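Clearing the dining table, and other small jobs

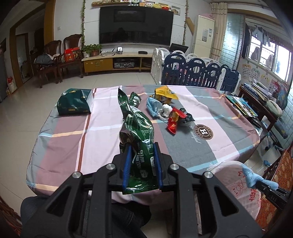
Issue No. 241
April 2018

The dining table is where everything lands in our place. Groceries, mail, whatever was in somebody's pockets, the bag from the chemist. I wipe it down in the morning and by tea time there's a layer on it again.

The snack wrappers are the worst of it. We went through a fair few packets over the long weekend, the hazelnut wafers in the green bag mostly, plus chips and something in a yellow bag that I didn't get any of. Empty packets don't go in the bin at our house. They get scrunched up and left next to whoever ate them, and then they slowly uncrumple overnight.

My method is nothing special. I start at one end and do rubbish first, all of it, before I touch anything worth keeping. Wrappers, used tissues, odd bits of plastic. If I stop to put something away in the middle of that I end up in another room sorting a drawer. After the rubbish I do the things that belong to a person, and those go on the stairs in a pile for each of us. Whatever is left either lives in the kitchen or gets argued about.

Plastic bags I keep if they're clean. There was a white one with a pink cartoon animal on it that I've put aside because it's a good thick one and the right size for the small bin. The black one can go under the sink with the others. I had 50 under there at last count, which is too many, and I've said I'll take some to the op shop in Lernlow because they're always short of them at the counter.

Soft plastics go in a separate tub. The supermarket at Viler has a collection bin just inside the doors and I drop ours off every 2 weeks. Chip packets and wafer wrappers are both fine to go in as long as they're empty and dry. I shake the crumbs out over the sink first. I used to do it over the tablecloth and then shake the cloth outside, but the crumbs get into the weave and you never get them all.

The cloth is the plaid one, pinks and greys with a bit of blue. It hides tea stains very well. It's had 3 washes this month and the colours have held up. I had a cream one before that from Goel and it looked terrible after the first curry, so I won't be going back to plain.

I left the green box with the gold lettering where it was on the table. It can stay there until I've found room in the pantry, and the pantry is a separate post.

Next on the list is the TV end of the room. The ivy garlands on either side of the telly collect dust and need to come down and be rinsed in the laundry tub. The plush toys on the shelf above could do with a turn through the wash as well. I'll do them in a pillowcase on cold and dry them in the shade. I got a bottle of Clarano wool wash for the purpose and haven't opened it yet. The cabinet underneath only needs a dry cloth, apart from behind the receiver, where I'll have to pull the whole thing forward.

I'm aiming to have that done by the start of May. The orange cushion needs its seam fixed too, and I'm out of matching thread.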